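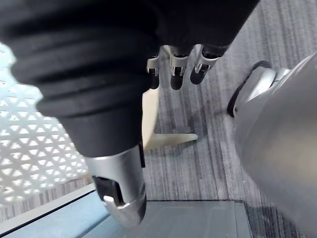 We use cookies to keep you logged in and remember your preferences. Accept | Manage

Can a machine do the washing yet?

draymond_k
My brother-in-law swears we'll all have a robot doing the laundry by next May. I fix packing lines for a living and I say rubbish. A box is a box every time. A jumper is a different shape each time you pick it up!

Anoma Roy
I'd be a bit kinder than that. Getting clothes out of a basket seems well within reach now -- it's what comes after that I wonder about. Pinching a bit of cloth and lifting is one job, finding the sleeves is quite another.

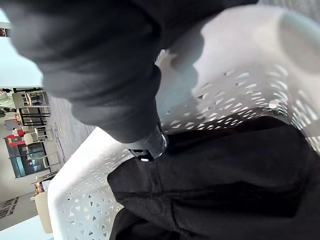

And dark things must be the worst, surely? I can't find the neck hole on a black top myself half the time, and I've had years of practice (and a decent lamp). Towels I'd happily hand over tomorrow.

pegbag
Towels, yes. But I'm not paying 657 quid for something that only does towels.

draymond_k
657? You'll be lucky. We had a Torner arm in at work just to move trays, and the fitting alone came to 1132. Brilliant at trays. Put a coat over one and it stopped dead.

ottershaw
Disagree with the pair of you. People said the same about dishwashers, and nobody minds that mine can't scrape a plate. If it takes 10 minutes a shirt while I'm out, what do I care? It can have all day.

pegbag
You'd care when it's done three shirts and knotted the rest.

Anoma Roy
Ha, my son does that already. I do think ottershaw has a point about speed though. Slow is fine by me. What I couldn't stand is having to lay everything out flat for it first, I might as well fold the thing while I'm there.

draymond_k
Exactly my point about the trays. Someone has to set them straight before the arm starts, and that someone is usually me.

ottershaw
Still want one.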